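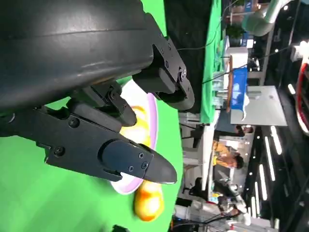 做预算的时候,我现在第一个填的格子是指尖。对,就是夹爪最前面那一小截东西。以前我都是先填机械臂本体,大头嘛,填完心里就有底了,后面的零碎随手估一估。吃过亏以后顺序就倒过来了。你看盘子上面那根下指,末端收窄,磨得圆圆的,靠两颗小六角螺丝固定住,整套东西里它个头最小,可它离盘子和食物最近,磕的是它,沾油的是它,要拆下来洗的也是它。一套设备用上一年,本体可能纹丝不动,指尖能换好几轮。所以采购表第一行:指尖,备用指尖,螺丝,螺丝再来一包。

这篇其实欠了挺久。上次写完选夹爪那篇,后台好几个人问我,小团队买机械臂到底该怎么列预算,有没有现成的表。表是有的,但是乱得很,里面还有我跟自己吵架的批注,直接发出来实在丢人。正好我们手上的Tandetti(我们内部给这个项目起的代号,做桌面上的食物抓取和摆盘)要添设备,预算得在9月交上去,我就一边重新填表一边把想法写下来。想到哪写到哪,不太有条理,大家凑合看。

先交代一下我们的情况,免得你照抄了发现不合适。我们人很少,地方也不大,没有专门的采购,也没有专门的机械工程师。我写代码出身,拧螺丝是后来学的,拧得还行。我们要的是桌面尺寸的臂,负载不大,夹的东西无非是水果、点心、小盒子,外加端一端盘子。如果你做的是码垛、焊接、上下料,下面很多话对你没用,可以直接拉到讲运费和验收那两段,那两段谁都逃不掉。

说回表格。我第一版预算只有几行:臂、夹爪、相机、电脑、桌子。看着特别清爽,老板(就是管钱的那位)扫一眼就说行。然后东西到了,问题来了:臂没法直接装在桌子上,要底板;底板的孔距和桌子的孔距对不上,要转接;夹爪和法兰之间也要转接;相机支架是另外卖的;线不够长;线够长了,可是没有拖链,臂一转就扯。每一样都不贵,每一样都得重新走一遍申请。那阵子我填申请单填到做梦都在填。现在这张表一共34行,有人嫌长,我一行都不想删。

下面挑几行讲。

一、指尖和夹爪

夹爪我们这次看的是Hurnar的平行夹爪,通用款,配的手指很基础。他们的报价单写得挺规矩,夹爪一行,标准手指一行,通讯线一行,控制盒一行。问题出在标准手指上。标准手指夹方块很漂亮,演示视频里夹方块都漂亮,换成软的、滑的、圆的,就开始各说各话了。我们肯定要换指尖,那就得把换指尖这件事当成一笔长期开销来算。

我的算法比较土:先想清楚打算夹哪几类东西,每一类要不要单独的指尖;每种指尖至少备一份在用、一份在洗、一份在抽屉里。注意我说的是“一份”,平行夹爪左右两边要是形状不一样,一份就是两件,别像我那样只买了一边(真的,下单的时候脑子里想的是“一个夹爪”)。自己打印的话把材料和废件也算进去,打印机占用的时间也别当成免费的。我们的打印机排队能排到让人怀疑人生。

碰食物的部分更麻烦一点。做研究、只是拿食物当道具,和真要给人吃,这两件事的要求完全不同,预算也完全不同。我们目前属于前一种,夹完的东西没有人吃。如果你是后一种,请一定在询价阶段就把用途讲明白,让供应商给你书面的材料说明。口头说“食品级的没问题”,我一概当没听见。

还有螺丝。我知道为螺丝单开一行很好笑。可是小螺丝掉在地上就是没了呀,尤其是深色的小螺丝掉在深色的地胶上。我们有一回整个下午停工,就为了等人从别处送螺丝过来,型号还送错了。所以现在表里写着:同规格螺丝一包,扳手两把,螺纹胶一支。扳手为什么两把?一把用,一把找得到。

二、机械臂本体

本体我们询了Weltard。选它的理由没什么高深的,我们手上已经有一台他家的臂,代码是现成的,第二台换牌子的话,驱动、标定、急停逻辑全得再来一遍。有朋友劝我趁机换个便宜的,纸面上确实便宜不少,我认真算了一晚上,把自己几个星期的工时乘进去,差价就没了,还要倒贴。工时这一栏很多人不写,觉得人反正在这儿,工资反正要发。可是人花在重写驱动上,就没有花在别的上面。我建议你至少在表的最右边给每一行加一栏“要花谁多少时间”,不用很准,写了就会吓一跳。

询价的时候有几样东西要盯着问:控制柜含不含,示教器含不含,软件授权是一次性的还是按年的,底座安装件含不含,出厂标定报告给不给。Weltard这次的报价单里,示教器是单列的可选项,我差点漏看。我们两台臂在同一个房间里,理论上示教器可以共用一个,我跟同事为了这个讨论了半天。共用当然省钱,可是两台同时调试的时候总有一个人得干坐着。最后还是写了两个,旁边加了批注:“若砍预算,此项可砍”。

顺便讲讲这个批注的做法,我觉得挺好用。每一行我都标一个等级:必须、应该、可砍。交上去之前自己先标好,等人家说要砍的时候你就很从容,直接把“可砍”的递过去。要是不标,对方就会挑他看不懂的砍,而看不懂的往往是转接板和线缆,砍完整套设备装不起来。我经历过一次,那次砍掉的是一块法兰转接板,全表里最便宜的几样之一。夹爪在箱子里躺了好久。

三、桌子、底板、背景布

桌子别小看。一般的办公桌放不了机械臂,臂一加速桌子就跟着晃,你标定得再好也白搭。我们以前试过在普通桌子下面塞重物,能用,但每次有人路过踢到一下就得重新标定。这次的台架找了Pfeiffer那家小店定做,型材框架加一块厚板,脚杯可调。店主报价很快,图纸改了几回也没有不耐烦,唯一的毛病是不爱写交期,问就是“很快”。我在表里替他写了个交期,发给他确认,他回了一个“好”字。算是有书面了吧。

台面颜色也要想好。我个人很喜欢纯色、饱和一点的台面,比如亮绿色,上面搁一个白盘子,边缘一下子就出来了,黄的橙的水果放旁边也好认。原木纹看着高级,可是纹理会干扰视觉那边的同事,他们抱怨过好几次。当然了,如果将来要放到真的厨房里去,背景就不会这么配合你,所以我在表里又加了几块不同颜色的台面贴,便宜,换起来也快。反光的一律不要!我们第一次买的台面亮得能照镜子,顶上一排灯全映在里面,深度图上全是洞。

四、相机和线

手腕上装相机,看到的东西和架在外面的相机完全是两码事。手指、指尖、垫片,还有臂身一大块黑乎乎的外壳,全挤在视野里,真正要看的盘子只占一部分。挑相机的时候千万问清楚最近能对焦到多近,夹东西那一刻物体离镜头很近,有些相机参数表上分辨率漂亮得很,凑近了糊成一团。我的建议是先借一台,绑上去拍一拍再下单。扎带绑就行,别急着做支架。

支架也要进表。支架会把相机的位置定死,一旦改了夹爪或者换了长一点的手指,遮挡就变了,支架多半得重做。所以这一行我写的是“支架,含一次改版”。视觉的同事看到以后说一次不够。我装作没看到。

线的话题我能讲一整天。供电、通讯、相机、急停,每一根都要留出臂转到极限位置的余量,再多留一截。可是留多了又会垂下来,拖过台面,把盘子扫到地上。所以要买线卡、魔术贴、软管,还有好一点的弯头接口。这一堆东西加起来将近1,000块,在整个预算里不算什么,但我第一次做表的时候写的是零。一个圆圆的零。

对了,相机线一定要买带锁紧螺丝的那种。跑着跑着相机掉线,程序还以为自己看得见,这种事故经历过一次就够了。备用线也写进去,同型号的,别临时从抽屉里翻一根充电线来凑合,插得上不等于跑得动。

五、运费、关税、安装、验收

报价单上的价格到你手里基本不会是最后的价格。含不含税,含不含运费,运到楼下还是运到房间里,木箱谁拆,拆下来的木箱谁处理,这些都要问。我们楼没有货梯,只有一部客梯,上回控制柜到了以后在大厅里站了一夜,保安大哥第二天看我的眼神我至今记得。后来我养成了习惯,下单前先拿卷尺把门、走廊、电梯都量一遍,把箱子外形尺寸问清楚,写在表的备注栏。

电也要查。插座够不够,是不是同一路,能不能承受两台臂加电脑一起开。我们的房间原先只有一台臂,一切太平,要加第二台就得请人来看线路。这笔钱算在设备里还是算在场地里,财务有财务的讲法,最好提前去问,别等人家退回来。

验收这块我栽过。以前到货了就兴冲冲拆箱通电,能动就签字。过了一阵子发现某个关节有异响,再去找人家,扯皮扯了很久。现在我会提前写一页验收单,和报价单一起发给供应商,让他们也确认:外观、配件清单、各轴跑一遍、急停按一遍、夹爪开合一遍、通讯断开再连一遍。最后那条特别有用,很多毛病都是断线重连的时候冒出来的。尾款和验收单挂钩,这个要写在合同里,讲的时候态度可以很好,字要写得很硬。

六、安全相关的,别省

急停、围挡或者区域传感器、地上的警示贴,还有给新来的人做培训的时间。小臂力气不大,速度慢的时候看起来人畜无害,手指夹到了照样疼。我们的规矩是臂通电的时候手不进台面,要摆盘子、换水果,先暂停。听着很啰嗦,新人头几天都嫌烦。围挡我们没做全封闭,地方太小,做了人就没处站了,所以把速度限制得比较低,另外急停装了两个,分别在桌子两头。这样行不行得看你们自己的风险评估,别拿我这篇当依据。

七、道具和消耗品

做食物抓取的朋友应该懂,这一项最难跟财务解释。为什么设备预算里有水果?为什么有盘子?为什么每个月都有?盘子会碎的呀!水果会坏的呀!我们试过全用仿真食物,塑料水果又硬又轻,夹起来的手感(我是说力曲线)和真的差得太远,用来调流程可以,拿来下结论就心虚了。折中的办法是仿真的用来天天跑,真的只在固定的几天买。盘子挑带边的和不带边的各一些,白的为主,边上带点颜色的也来几个,视觉那边会感谢你。

洗也是成本。抹布、洗洁精、手套、一次性垫纸,还有指尖拆下来泡洗再装回去的时间。酱汁类的东西我个人强烈建议往后放,先把干的、整块的搞定。我们有次手痒试了蜂蜜,后面的事情我就不写了,夹爪那边的说明书讲得很明白,滑轨里不能进液体。

八、租还是买,新的还是二手

问这个的人很多。我们也考虑过租,短期项目、只做一次展示的话租挺合适的,出了问题人家来换。可是我们要在夹爪上打孔、改支架、贴东西、换线,租来的设备你动一下都要打电话问,太拘束了。二手的我去看过一次,价格很香,臂身也干净,一问控制柜的软件版本老到没法升级,授权还绑在原来的单位名下,转不转得过来没人敢打包票。所以要买二手,先问授权,再问版本,再看关节,外壳上有几道划痕反倒无所谓。

分批买也是一种办法。我们这次就打算分两批,第一批是臂、夹爪、台架、必要的线,先让它动起来;第二批是备用件、第二个示教器、多出来的台面贴。好处是第一批用起来以后,你会发现第二批里有几样根本不用买,又有几样完全没想到。坏处是财务不喜欢,他们喜欢一次性。我写了一段说明附在后面,大意是一次性买齐容易买错,措辞很客气,通不通得过再看。

九、机动的那一笔

机动经费我留总额的20%。有人说太多,管钱的那位也是这个反应。我的回答是把上一次的账翻出来给他看,当初没写进表里、后来又不得不补的那些东西一样一样列出来,列完他就没再讲什么。如果你们是第一次买,我觉得留得再宽一些也不过分,反正没用完可以退回去,不够的时候再申请那才叫难受。机动的钱要说清楚用途范围,我写的是“安装、转接、线缆、指尖改版及不可预见的加工”,这样花的时候有个依据。

有一点提醒:别把明知道要买的东西藏进机动里。我干过,为了让前面的表看着短一点、便宜一点。结果真正没料到的事情来了,机动已经花光,只好厚着脸皮去跟隔壁组借转接板,借了还弄丢了一颗螺丝。又是螺丝。

十、时间表

钱之外还有时间。我现在会给每一行写上交期,再按交期从长到短重新排一遍,最上面那几个先下单。臂通常最久,定做的台架其次,奇怪的是有时候一根特殊接头的线能比什么都慢。安装顺序也要顺着想:台架先到,臂后到,这是最舒服的;反过来的话,臂就得在箱子里等,或者更糟,你忍不住先把它装在办公桌上“就试一下”。我忍住过吗?没有。

还有人的时间。供应商来装机那天,会用示教器的同事得在,管电的得在,能签字的得在。我们上次凑这几个人凑了好久,比运输还慢。这次我打算报价一确认就先把大家的日历占上。

目前的进度是这样:Weltard的正式报价拿到了,Hurnar还差一份指尖接口的图纸,催了,说在路上;Pfeiffer的台架图纸定稿,交期见那个“好”字。Tandetti这边的抓取流程先在老的那台臂上继续跑,等新的来了再搬过去。视觉同事想趁机把手腕相机换成另一款,我让他先借一台来绑扎带,绑完再说。

表格我会整理一下放出来,批注删掉,价格也删掉(各家给的折扣不一样,贴出来对人家不好)。行名和等级都会保留,你们照着自己的情况加加减减。有漏掉的行请务必在评论里告诉我,尤其是那种便宜得要命、没有它又装不起来的东西,我正在收集这一类。

啊还有,有人问螺纹胶用哪种。用中等强度、能拆的那种,千万别用高强度的去固定指尖,拆不下来的时候你会很想骂人。涂一点点就够,涂之前把螺丝上的油擦干净。

2023/8/29 晚上写完,表还差两行没填。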